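Office robots and the filing job – is anyone's boss buying this?
Workplace & Careers > Admin and Office Support

tabstop_77
Posted 23 December 2020

Our office manager came back from a Zoldtale-side vendor demo all fired up about putting a robot on records duty. I do records. There are two of us at the Toten branch and we were told this is "to support the team." Posting these because I'd like to hear from people who have lived with one of these machines and not from people who sell them.

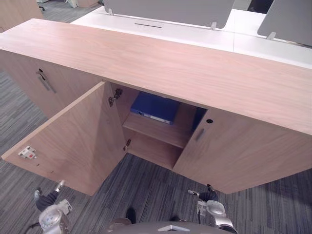
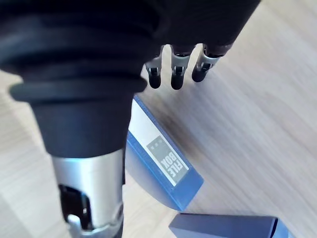
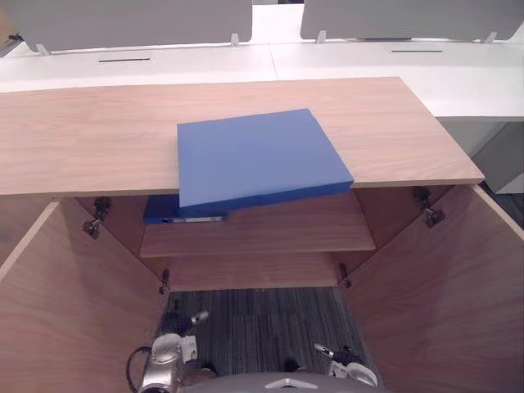
Robot on file storage work: cabinet with one door open, blue file box under the hand, cabinet with both doors open.

So that's the job. Open the cabinet, get the box, put the box somewhere. My part of the job is knowing which box, and why the one from last year is in with the one from 2 years before that, and who is going to call on Thursday asking for it.

gluestick_gary
I'd be careful about getting worked up over a cabinet. Every office I ever worked in had a person whose back was shot from bending down to those low shelves. If a machine wants to squat on carpet tile all day, let it.

tabstop_77
Nobody has a bad back here. The boxes weigh next to nothing. What they want is to cut hours, and they picked the part of my day that looks easy from the hallway.

mezzanine
I'm at Kwok, in the paper archive. We had a trial last winter, different machine. Take this for what it's worth: the robot itself was fine. What changed was everything I had to do so it could be fine. 1864 binders relabeled by hand. Shelves thinned out so it could get its fingers in. Chairs pushed in by a certain time. None of that was in the pitch, and all of it came out of my regular hours.

gluestick_gary
But you ended up with an archive that was properly labeled for once?

mezzanine
Sure. You could have given me the same hours and skipped the robot.

pm_dockside
Going to disagree with the mood in here. I ran the numbers for a place like this (insurance, lots of paper they're required to keep). They logged 1033 pulls in a quarter. Each one means somebody gets up, loses their train of thought, comes back, starts over. People on that floor were glad to hand it off. No one lost a job over it, and one of the clerks moved into claims, which pays better.

tabstop_77
Did the other clerks move into claims too?

pm_dockside
There wasn't an opening for them. They went to reduced hours for a while. I know how that sounds.

mezzanine
It sounds like hours got cut.

hollowpunch
Look at the last picture again. Blue box lying crooked on top of the cabinet with one end hanging out past the front edge. I'm not saying it was left like that, it could be halfway through a move for all I can tell. But if I walked by and saw it I'd push it back without thinking. Who does that once the machine has the job? It'll be whoever sits closest, for free.

gluestick_gary
Oh come on. People leave boxes hanging off of things every day of the week. I've done it. At least with a machine you can fix it once and it stays fixed.

hollowpunch
Have you owned a printer?

pradberg_nights
Night shift at Pradberg here, we have floor scrubbers and a cart that runs by itself. My advice is to ask three things in writing. Who gets paged when it stops. Whose hours the prep work comes out of. What your job title is in a year. Our manager answered the first one right away and we are still waiting on the other two.

Also ask how many doors it has done without help, in your kind of room with your kind of cabinet. They'll quote you a number from somewhere else.

tabstop_77
I did ask that one! I was told 200 "successful interactions." I asked if opening a door and closing the same door was one interaction or two, and he said he'd get back to me.

pm_dockside
That's a fair question and he should know the answer. I still think you'd want to be the person who runs the trial – if you stay out of it they'll set it up around somebody who has never looked for a file in their life.

mezzanine
Agree with that part. Keep a log of your own time from day one, though. Mine was the only record of the relabeling.

tabstop_77
Okay. Meeting is after the holidays. I'm bringing pradberg_nights' list and I'll post whatever they say.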